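Sweeping Up: Mulligan Robotics Club Gallery

Welcome to our gallery for the June term! We're the after-school robotics club at Mulligan, and this year we've gone all in on household chores. Our project is called Skokevel (the name came out of a lunchtime vote and we've grown very fond of it), and the goal is simple to say and hard to do — get two robot arms to tidy a floor together, the way you would at home.

We started on folding tea towels, moved on to stacking cups, and then somebody suggested sweeping. Sweeping is brilliant because both arms have to cooperate. One has the broom, the other has the dustpan, and if either of them drifts a few centimetres the rubbish goes everywhere except where you want it. 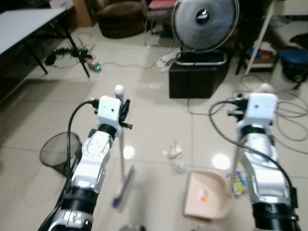

Words and captions by Thandeka Nkosi, Year 11

Broom on the left, dustpan on the right, and crumpled paper on the tiles between them. Look for the little yellow-and-blue wrapper too, over beside the dustpan.

The arms are run from a program we named Trarkov. It keeps a record of every practice sweep, and by the end of term we had 475 of them saved. Going back through the early ones is a great laugh, but you can really see how much smoother our driving gets from week to week.

My favourite part has been learning to angle the dustpan. You want the front lip flat against the floor and the handle up just enough that the gripper has room to move. We spent a whole afternoon on that, with plenty of arguing and a fair few biscuits!

Next term we're entering the Purkico Challenge, where each team gets 300 seconds to clear a patch of floor it hasn't seen before. We'll be sending 2 teams, and the juniors are already keen to beat the seniors. New members are welcome at any time and you don't need to know any coding — come along at 3:30 pm, grab a spare controller and have a go. More photos will go up after the first practice round.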